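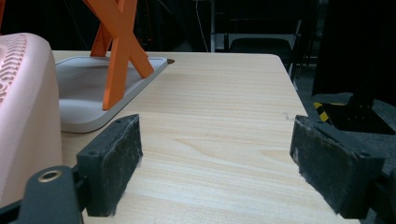

Back on the tram apron order this afternoon, after a morning lost to the heat press thermostat. The Gilbert museum line wants the drawing of their old single-ender across the chest bib, and I've now redrawn the trolley pole three times because it keeps filling in at print size. I had the separations going at the light wood-grain table, the pale one with the rounded corner and the faint gray scuff near the right edge, and I do like working over a pale top for line art. Anyway, the pole. At full size it looks great, and then you shrink it to bib width and the two lines of the spring base turn into one fat blob. I opened the gap up by a hair and thickened the pole itself, and that seems to hold!

Screens: went up to the finer mesh for the dark green and left the cream on the coarse one. The cream has to cover navy cotton, so it gets a flash and a second pass. First test pull was too thin (you could see navy through the roof of the car, ugly), second was fine. Third I smeared with my own sleeve. It's in the rag bin.

Stock check while the test pieces cured. The Urix blanks are what's left from May, nearly 878 counting the ones with the crooked neck tape, and I'd really like to use them up on kids' sizes before ordering anything else. The Skarnano blanks are softer but they shrink more in length than in width, so a round wheel comes out of the wash looking like an egg. On a flower nobody would care. On a tram, people who know trams will write in.

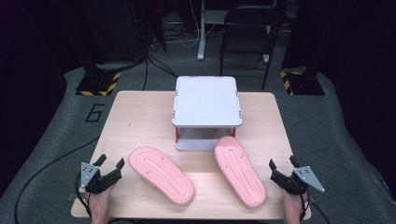 *Pink slipper soles on the table, textured side showing.*

Wash test, for whoever picks this up:

- Urix navy, two passes of cream, warm wash, tumble dry: no cracking, tiny bit of fuzz on the lettering
- Skarnano navy, same ink: print fine, shirt shorter, wheels eggy
- Sarar canvas (for the aprons): stiff as a board, print is the sharpest of the lot

So aprons on Sarar, no argument from me. For the T-shirts I'd still go Urix and live with the fuzz.

The route number is the other thing. Their sketch has a 3 in the front box, but the photo they sent along with it has a 2, and I'm not burning a screen until they pick one. I wrote and asked. If it's the 3 we can keep the outline as is. If it's the 2 I need to move the little lamp over, which is a ten-minute job and then another hour of fussing, knowing me.

Also the fleet number under the cab window, 1,776 - with or without the comma? The sketch has it without. I typed it with, out of habit, and only caught it on the film. Redo that film.

To do tomorrow: reclaim the cream screen, order emulsion, cut down the apron ties (they're way too long, I nearly shut one in the dryer). Cream ink is low too - enough for the samples, but not for the run.

Left the press at the lower setting. Please don't touch the dial, it sticks and then jumps.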